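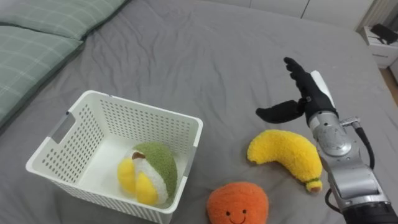 Clolham Shared Workshop – Manipulation Group

Figure 3. Tidying task on the bed. One plush fruit is in the basket; the banana and the orange remain on the sheet. The hand is open.

4. Household Trials

4.1 Setting

The bench trials in Section 3 were run on a rigid tabletop with painted blocks. They told us that the wrist adapter held and that the finger controller was stable, but they said little about how the build would behave in a home. We therefore moved the arm out of the workshop and into a furnished bedroom, and repeated the pick-and-place protocol on a bed (Figure 3). The mattress was covered with a gray fitted sheet. The pillows stayed in place, and the sheet was not pulled flat between trials, so that the wrinkles left by one trial were present in the next.

The receiving container was a white plastic basket with perforated sides and an open top. It was placed directly on the sheet and not fixed to anything. A fixed basket would have made the release step easier, but it would also have hidden the contacts between the hand and the rim that we wanted to record.

4.2 Objects

Plush fruit was used for all trials reported in this section. The set included a banana, an orange with an embroidered face, and a fruit with a green shell and yellow lobes, labeled "durian" in our logs. The three shapes load the hand differently. The banana can be taken across its body with the fingers on one side and the thumb on the other. The orange has no preferred grasp direction but rolls when touched off center. The durian is the only one of the three with parts that stick out far enough to catch on a finger during release.

Soft objects forgive errors in closing force, and results given here should not be read as applying to real fruit or to anything brittle.

4.3 Arm and hand

The hand is the five-digit unit described in Section 2, attached through the second version of the wrist adapter. The first version, cut by Melati Majimbun on the workshop mill, flexed under side load and was withdrawn after the bench trials. The second version uses the same bolt pattern with a thicker flange. Motion commands are issued by Tavudik, our control program, which runs on a desktop computer beside the arm. Finger commands and arm commands share a clock but are sent on separate channels.

Cable routing took more of the build time than we had planned for. The cable at the back of the wrist needs enough slack for the full range of wrist rotation, and in early runs that slack snagged on the forearm covers. We settled on a single loop down the side of the forearm. The loop is not elegant and it widens the arm when reaching past obstacles – the planner treats it as part of the forearm housing and adds a fixed margin.

4.4 Procedure

Each trial began with the hand open above the sheet, fingers together and thumb extended to the side. We refer to this as the ready pose. The operator named a target object, Tavudik computed an approach, and the hand descended until the estimated height of the fingertips reached the sheet surface. The fingers then closed to a preset width, the arm lifted, and the object was carried over the basket and released. The hand returned to the ready pose before the next target was given.

A trial was scored as a success if the object came to rest inside the basket with no help from the operator. An object that landed on the rim and fell outward was scored as a release failure. An object that left the hand before reaching the basket was scored as a carry failure. All other failures were assigned to the approach phase, including those in which the fingers closed on sheet fabric along with the object.

4.5 Results

We ran 526 trials in October. Of these, 243 used the banana, and the remainder were divided among the other objects. Across the full set, 102 trials ended in failure. Most of the failures belonged to the approach phase, and within that phase the pinched sheet was the leading cause. It occurred more often near large wrinkles, where the true surface was higher than the flat plane assumed by the planner.

Release failures were limited almost entirely to the durian. Lowering the hand further into the basket before opening reduced them but brought the wrist closer to the rim, and on several trials the basket shifted on the sheet. The trials were not repeated when this happened.

The controller log was sampled at intervals of 4000 microseconds, which was enough to separate the start of finger closing from first contact in most cases. It was not enough to separate contact with the object from contact with the sheet. The motor current rises in much the same way for both, and we relied on operator notes to tell them apart.

4.6 Changes made during the trials

Two changes were made before the end of the series. The approach height was raised slightly for the orange, which had tended to roll away when the fingertips brushed the fabric first. The closing speed was also lowered for all objects. We did not separate the effects of these changes, and the totals in Section 4.5 include trials from before and after both of them. Per-object logs are kept in the Nasution archive with the adapter drawings.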